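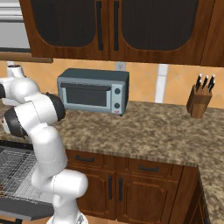
Ticket: Zisturcombe city guide, restaurant counts wrong again
Status: reopened
Area: listings / destination pages

Reopening this. It was closed in March as "data refreshed, working as intended" and I don't buy it.

The Zisturcombe page still says the town has "more than 1,000 places to eat." I have stayed there and walked most of it. You could fit the downtown in a parking lot. The number comes from the Zerkari listings feed, and I'd like someone to explain how it got there before we tell one more reader to skip lunch on the ferry.

What I did

Pulled the feed for the harbor district only. The guide shows 20 restaurants. Opened each one. Four are the same noodle shop in Ratau Street under different spellings. One is a ski rental place up in the hills that sells coffee.

Cleared the page cache, as the first reply told me to. No change. I didn't expect one, the cache doesn't invent noodle shops.

Switched the map radius from "town" to "walking distance." The count at the top stayed the same. The pins on the map did change. So the header and the map are not reading from the same place, whatever the release notes say.

Reply from listings, 9:40 a.m.

The radius setting was fixed in the last Hägglund update. Please confirm you are on the current version.

My answer

I am on the current version. I was also on the current version the last time I was asked. Please try it yourselves with Zisturcombe and not with the demo town.

Reply from listings, 2:15 p.m.

Reproduced. The header total uses the whole region, including the ski villages and the two islands. Duplicates come in when an owner edits the name and Zerkari issues a new ID. We have merged the noodle shop and removed the rental place. Harbor district should now show 16.

Checked again, 4:30 p.m.

It shows 16. The header still says more than 1,000. I was told the nightly job will pick it up. I was told that about the hotel prices too, and those took 11 days.

Asked for the sentence to be pulled from the page until the job has run. Also asked whether other towns use the regional total, as the Ratau page has the same wording, word for word. No reply on that yet.

Leaving this open. Please don't close it on my behalf.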